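Chapter 2
Bed Linen: Covers, Folds and Drop

A duvet cover is specified by length, width and closure. The drop — the part that hangs past the mattress edge — is set after the cover is filled, as fill shortens both dimensions. This chapter treats the white cover on a single bed. Section 2.1 defines terms; Section 2.2 gives the order of work for straightening an edge by hand.
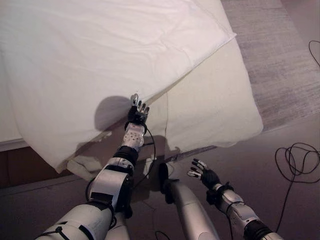

Debashish Seneviratne objects that drop should be measured before filling, and that the order of work in Section 2.2 holds either way.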